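Sorting out the hangers

6 min read

Last updated: Friday, July 26, 2024

I started on the closet again this week. The plan was to do it in November, when I changed over the summer clothes, and I did the top shelf then and stopped. The hanging part stayed the way it was when we moved in, which is to say full, with a second layer of things folded over the first.

What got me going was the rod. It sagged. It's a hollow tube held up at each end by a plastic cup, and the cup on the left had a crack in it. I took everything off and put it on the bed, and after that I had to finish, because I wanted to sleep there.

I counted the hangers while they were off the rod. There were 100, not including the ones with clips. I would have guessed half that. Two people live here. Most of them were the wire kind that come back from the cleaners, then a lot of plastic ones in different colors, and a few wooden ones that belonged to my husband's uncle. The wooden ones are good but they're thick, and you can fit about two shirts in the space where three should go.

I replaced the cups with metal ones. They cost less than lunch. The screws that came with them were too short for our wall so I used longer ones from the jar. The rod is the same rod, turned over so the bend faces up. It has started to straighten out. I'll see how it looks in a few months.

Next was deciding which hangers to keep. My friend Hiyori Aoki has all matching ones, thin black velvet, and her closet looks very nice. I tried a pack of those a few years ago and didn't like them. The velvet holds on to a T-shirt so well that you have to fight it to get the shirt on, and when I hung up a blouse that was still a little damp it came away with fuzz on the shoulders. They are good for slippery tops and for anything with a wide neck. I kept six for that.

For everything else I went with plain plastic. I had enough of them already so I didn't buy any. The colors don't match and I've stopped caring about it. I did try sorting by color for an afternoon - pink for mine, blue for his - and gave up when the laundry came out and I needed whatever was closest.

The wire ones went, nearly all of them. The cleaners on our street takes them back if you tie them in a bundle. I kept two to hang wet gloves on in the winter.

Some things I decided not to hang at all. Sweaters, because they grow. Jeans, because they do fine on a shelf. Gym clothes go in a drawer and I don't fold them. That took care of a whole armful and I could see the back wall of the closet for the first time since we painted it.

Then there is how to put things on the hanger, which I didn't think I had opinions about until I watched Zulkifli Lau do it. He worked in a menswear store for years and he came by on Wednesday to return a ladder. He picked up one of my T-shirts, laid it flat on the bed, and slid the hanger in from the bottom hem up to the neck, one side and then the other. I have always gone in through the neck. He said that's why my collars are wavy, and he's probably right, since the worst ones are the ones I wear and wash the most.

So I've been doing it his way. Lay the shirt down face up, pull it roughly flat, put the hanger in from the bottom with the hook toward the neck, get one shoulder seated, then the other, and bring the hook out through the collar. It's slower. For the first few I kept catching the hook on the inside of the shirt and having to back it out.

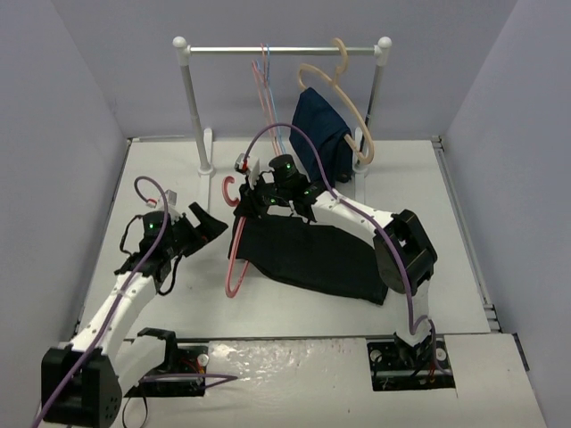

Dark clothes are the ones I find hardest. On a black T-shirt I can't tell where the neck is without picking it up, and I hang about half of them backwards. I've started checking for the label before I lay it down. It also helps to use a light or bright hanger with them, so you can see where it's gone under the cloth.

Pants I fold over the bar, not too far to one side, or the whole thing tips and they end up on the floor. I used to fold them in thirds so they'd fit above the shoe rack, but the crease at the knee never came out. Now they're folded once and the shoe rack has moved to the hall.

Things hang facing left, all of them. It doesn't matter which direction, but with the hooks all turned the same way you can lift out a bunch at a time. I did that when I had to get at the rod a second time to tighten a screw, and it took a minute or so instead of the hour it took on the first day.

The count as of last night is 33 hangers in use on my side and a few less on his. There's a bag of spare plastic ones by the front door for Marlina Pelupessy, whose daughter is moving into her own place next month and has none. The wooden ones are in a box under the bed. My husband wants to keep them for coats, and we don't have a place to hang coats yet.

Next I need to do the linen closet. The towels are all right, but the fitted sheets are in a ball at the back and I can't remember which bed half of them are for.

Contact | Copyright 2024 | Back to top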